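Ramstead team tops 183 recordings in tabletop robot project

April 2, 2018

A small robotics group at Ramstead has logged 183 runs for its learning system, with almost 200 wanted before the first training round. Target was 100 by now, so well ahead.

The project, called Gravodine, collects short recordings of an arm working near everyday things. Mugs, small blocks, that sort of stuff. Each run gets a written label afterwards.

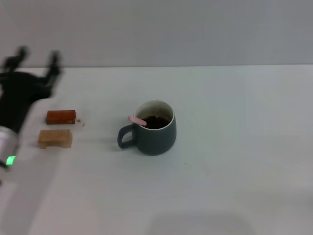
The arm at the table, with a mug and two small blocks. Photo: Gravodine

Saranya Shenoy, who leads the labelling, said blurry views stay in the set. "If we only keep the sharp ones it learns a world that doesnt exist," she said. Six people share the checking, mostly in the evenings.

A second view comes from low on the arm, and is saved alongside the main one. Plenty of it is just grey smear.
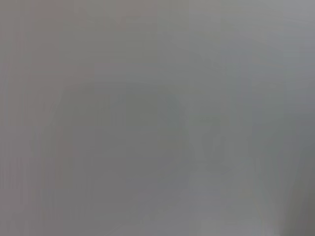 What next

Partner firm Idetti gets the first batch in July. Talks with Shih over a second site are on going, no date yet.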